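Vidus opens its doors for an April afternoon of household handling

Visitors of all ages are welcome to see, and try, the tools behind the Rultar project

Vidus is very pleased to announce that its workshop at Flilter will be open to the public for one afternoon in April, from 1 pm until 6 pm. Neighbours, families, students and anyone who has ever wondered how a robot might be taught to tidy a living room are warmly invited to come along, have a cup of something hot and stay for as long as they like.

The afternoon is built round Rultar, our project on the everyday handling of everyday things, and we have tried to keep it as homely as we can. Most of the demonstrations will take place among sofas, cushions and the sort of belongings that gather on them, and there will be plenty of chances to take hold of a gripper yourself. The jaws open and close with the hand, and most people get the feel of them quite quickly, although folding a thick towel neatly is another matter altogether (we are still practising!).

Our team will be on hand throughout to talk about how a movement made by a person holding a gripper can be recorded and later used in teaching a machine. We have gathered 728 household objects for the project so far, many of them passed on to us by kind people living nearby, and a good number of them will be out for visitors to work with. Soft things are very much the theme this spring: towels, plush toys and cloths that never fall the same way twice, alongside boxes and packets of tissues.
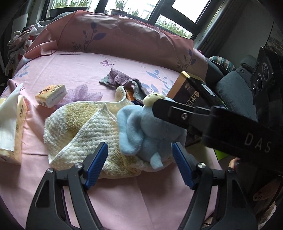 What to expect on the day

Demonstrations will begin on the hour and last as long as the questions do. Each one has room for 80 people, with chairs at the front for those who would like them. Between demonstrations, the practice tables will be open to everybody, and younger visitors are welcome to have a go with a grown-up beside them.

Our partner Urrutia, which helps us with the design of the grip pads, will be bringing a table of its own, with earlier pads to handle and compare. Last year's open day brought in over 800 visitors, and we were so touched by the interest that we have made the practice area a good deal larger.

Coming along

Entry is free and there is no need to book, except for groups of ten or more, who are kindly asked to let the front desk know beforehand. The workshop is all on one level, and there are 100 parking spaces behind the building. Tea, coffee and cake will be served until 5.30 pm.

Anyone with a well-loved towel or soft toy to spare is welcome to leave it in the basket by the entrance.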